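Moving the bread day to Monday

For most of the last year I baked on weekends, like everybody else with a job. In November I moved it to Monday and I have kept it there. A few people asked about this after my last post, so I'm writing down how the week goes now.

The old way was to mix on Friday night, shape on Saturday morning and bake before lunch. It worked fine until the weekends filled up. If we wanted to drive out to Hestirport to see family, the dough either came along in a cooler or got thrown in the fridge and forgotten. Twice I baked it on Sunday night instead, half asleep, and both loaves were flat and sour. I don't mind sour, but these were too much.

On Mondays I work from home and the calendar is light. I take the starter out on Sunday after supper and feed it. Before bed I mix flour and water in the big steel bowl and cover it with a plate. At 6 in the morning I add the starter and the salt, then fold it between other things. It gets four folds if I'm paying attention and three if I'm on a call. By early afternoon it is ready to shape, and it bakes while I'm making dinner. The oven is on anyway, so the potatoes go in on the lower rack.

The flour is still the Undum bread flour, which I buy in the large bag. I tried a cheaper one over the summer and the dough was slack no matter what I did with the water. With the Undum I use 366 grams of water to 500 of flour. I know that's an odd number. It came out of a day when I overshot 360 and liked the loaf better, and I wrote it on the inside of the cupboard door. It has been there ever since.

Salt is 10 grams. I have gone up and down from there and always come back.

The kitchen is cold from late fall on, and that was the main thing I had to work out. Our house is old and the kitchen is on the north side. In the morning it can be 60 degrees in there, and dough at 60 degrees barely moves. People suggest the oven with the light on. Our oven light burned out and the replacement I bought doesn't fit, so that's still on the list. I ended up putting the bowl in the hall closet where the hot water pipe runs. It stays in the 70s. The coats smell a little of yeast by evening but it goes away.

I bake in the Fleltent pot, the one with the short handles. The lid knob came loose last winter and I replaced it with a plain drawer knob from the hardware store, metal, and it has held up. Lid on for 28 minutes, lid off until the crust is as dark as I want. I used to go by the timer for the second part too, but the oven runs differently depending on what else is in it. Now I look.

One loaf used to last us to Thursday. With the Monday bake it goes further, mostly because we eat out more toward the end of the week. What's left gets sliced and frozen on Wednesday. I put a sheet of wax paper between every 2 slices so they come apart, and they go straight in the toaster. If there is a heel that's too hard, it goes in a bag for crumbs. I have a lot of crumbs at the moment. If you have a use for them other than meatballs, leave a comment.

I don't make anything sweet. I've tried cinnamon rolls and croissants, and both times I used a pound of butter and a whole day and ended up with something I could have bought. For that we walk to Chávez, on the corner past the laundromat. They open at 5 and the good things are gone by mid-morning. Their plain rolls are better than mine too, if I'm being fair about it, and I have stopped trying to match them. The coffee is ordinary. The line moves fast and they still take cash, which matters because I never remember which card is in which coat.

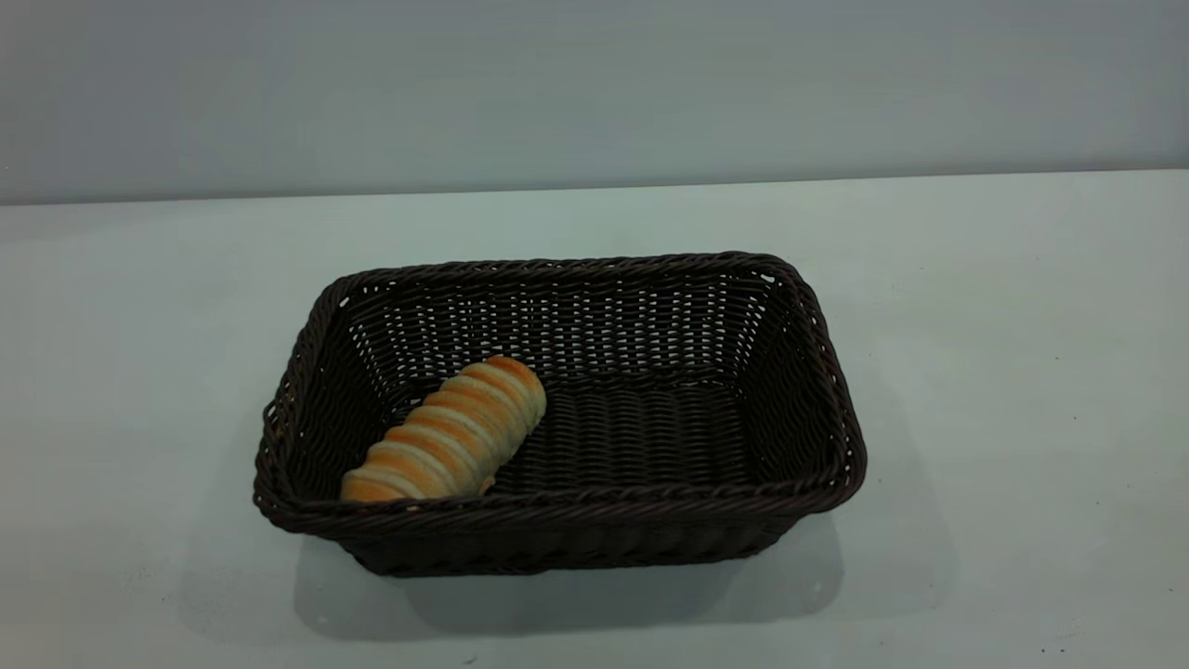 Next Monday I want to try swapping a fifth of the flour for rye. I did it once before and the crumb was gummy in the middle, so this time I'll leave the loaf alone overnight before cutting it. I also need to order more wax paper and take another look at that oven bulb.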